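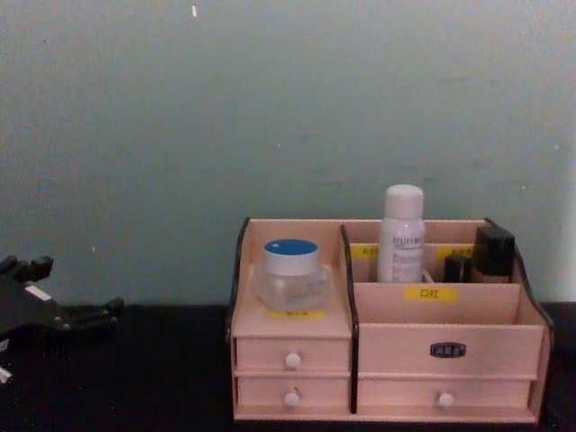 4.2 Placing by written label

In the previous section the target place was always given to the policy as a point. We now remove this point and give only a sentence, for example "put the lipstick back where it belongs". The correct place must then be found from what is written on the furniture itself. This is a common situation in homes and small shops, where a shelf or a box carries labels made by its user, and it has received less attention than placing by colour or by shape.

Materials. The recordings for this section were made at the Werkitz site with a cosmetic organiser in light wood with dark edging. It has open compartments on top and drawers with round white knobs below. We chose this type of object because the left and the right half are different: the left half has a single shallow compartment, while the right half is divided into a rear section and a lower front compartment. A policy which has only learned "left" and "right" can therefore do part of the task, but it cannot choose between the rear and the front on the right side. Small yellow labels with dark characters are fixed on the compartments. In Figure 2 the label 口红 (lipstick) is on the panel between the rear and the front section, and the jar with the blue lid stands in the left compartment. The bottles stand in the rear section, the white one being the tallest.

The label position brings a difficulty which we did not expect to be so strong. The label for lipstick is on the face of the panel, so it can be read as the name of the section behind it or of the compartment in front of it. A person usually decides this from the objects already present. We kept this ambiguity in the data and did not move the labels, but the operators received a written rule that a label on a panel names the compartment in front of it.

Data collection. The operators controlled the arm by teleoperation and started each episode with the gripper empty and at a distance from the organiser. We found in July that episodes which start with the gripper already above the organiser are of little use here, as the direction of the first motion then gives almost no information about the choice of the compartment. These early episodes were removed. After the removal the set contains 3,882 episodes, of which 495 are kept for testing and never used in training. The instruction for each episode was written by a second person who did not see the operator's motion. All instructions were checked by Analyn Lacson, and the final version of the set was closed on Sep 21, 2026.

Models. We compare 2 policies. The first, Gatchalian, receives the full image and the instruction and is trained from beginning to end. The second, Hundar, uses the same network for the motion, but a separate reading module, Skedatent, first proposes regions with text and gives their content to the policy as additional tokens. The weights of Skedatent are frozen. Both policies use the same training episodes and the same warm-up of 1,000 steps, and we did not tune the learning rate for one of them separately.

Results. When the target is in the left half, the difference between the policies is small and we do not consider it meaningful. On the right half, Hundar chooses the correct compartment more often, and the advantage is largest for instructions which name a product that is not yet present on the organiser. In this case Gatchalian tends to place the object next to the item with the most similar shape. A narrow dark container, for instance, goes to the rear section beside the other dark containers, also when the instruction asks for the front.

The errors of Hundar are of another kind. Most of them come from labels in the rear, which are small and can be partly hidden by a tall bottle. If the reading module misses such a label, the policy does not stop - it takes the nearest label which was read with high confidence. We tried to correct this with a threshold on the confidence, but the policy then became very slow and often waited above the organiser without any action. Printed text on the products is a second source of error. The module sometimes proposes the print on a bottle as if it was a compartment label, and the hand then moves towards the bottle.

We also repeated the test with the labels exchanged between compartments, without new training. Hundar follows the new labels in most episodes, while Gatchalian continues to use the old places. We take this as evidence that Gatchalian has learned the layout and makes little use of the text. Drawers were kept closed in all episodes of this section; the opening of a labelled drawer is treated in Section 4.3.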